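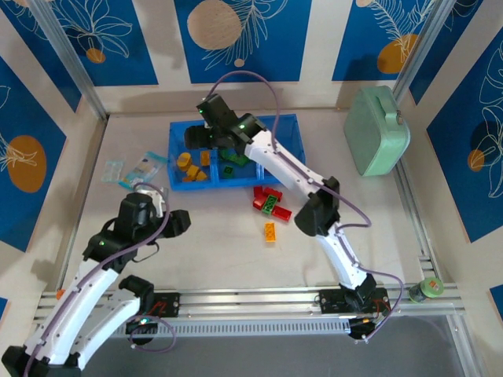
Workcell technician, two-arm brick cell
Rutley, Adcombe site
Last updated: February

We're looking for someone to take over the daily care of our two-arm sorting cell. Two arms share one rail, the bricks go into a divided blue bin, and the whole thing keeps going only if a patient person with a hex key likes it enough to check it every morning. If that's you, please write to us!

You'd start at 7:30 am by checking the base plates for movement, then run each arm slowly through its range and watch the purple cables. They need enough slack to loop freely and not so much that they snag on a brick or a joint. Most of our stoppages begin there, and there's real satisfaction in getting the routing right.
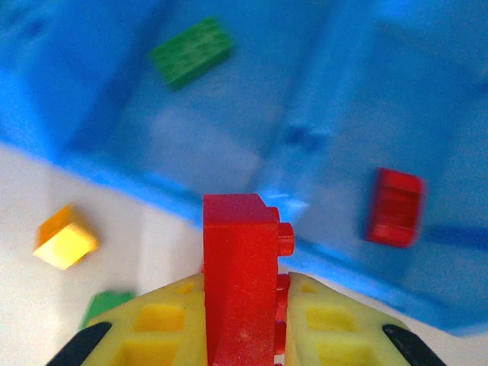

Grippers are the other big part of the job. Finger pads get swapped every 900 cycles, and after a swap you'd re-zero the jaws and do 12 test picks with bricks lying at odd angles. We log all of it in Herex, and you'll learn that in an afternoon. Wrist camera alignment is weekly, and Venkatesh Pisharody will show you his method (it's a good one).

You don't need a degree. We'd love to see some hands-on repair work, whether that's bikes, printers or farm gear, and tidy notes. Basic wiring helps. Colour vision matters for the sorting checks, so please tell us if you'd need an adjustment there and we'll organise it.

The position is three days a week, $55 an hour, with paid training. Send a short letter and a description of something you've fixed to Indira Venkataraman at the Adcombe front desk.

Filed under: Jobs / Technical and workshop

Recent listings
Bench assembler, Chu line
Stores and parts assistant, Adcombe
Evening cell operator, Rutley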